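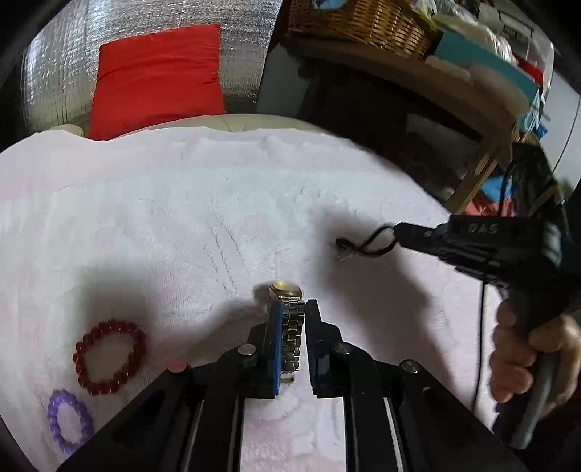 From: Nadiia Stasiv
To: bio-sources list
Date: 07/03/2024
Subject: Re: [bio-sources] Citing the Vakulenko family papers

Petro Lysenko wrote:

> I am checking the endnotes for the Vakulenko biography before it
> goes to Hemora for typesetting. Chapter 2 says he was asked to
> stand for the Tramadia council and turned it down after a talk
> with his father. The note cites "family papers, box 25." The
> finding aid I have stops at box 24. Is there a later version?
> Also, does the list have a view on interviews where the subject
> later asked for changes?

Petro,

There is a later version. Zlata Karpenko revised the finding aid in January, when the business letters were split from the personal ones. Box 25 holds the personal letters from the father. The old number for the same folder was 19B. Please cite the new number and give the old one in parentheses, as readers outside Tramadia will still have the earlier list.

The letter itself does not say that the father blocked the run. It says he would not pay for it and that the company came first. The stronger claim comes from the taped interview with the sister, transcript p. 50. The two should have separate notes. The draft runs them together, and a reviewer will pick that up.

On changed interviews: Lamduan Thaweesak set the practice we used for the Unlow book. Cite the approved transcript, add "as amended," and give both dates. If the change alters the meaning of a quoted line, say so in the note. Do not quote from the first version unless the release form covers it. The form Valentyna Kostiuk used for the council interviews does not.

One more correction. The draft gives the winning margin in that ward as 1,451. The printed return has 1,415. The error is in the newspaper report and has been copied from there, so cite the return.

I can send scans of the return and the revised box list off-list.

Nadiia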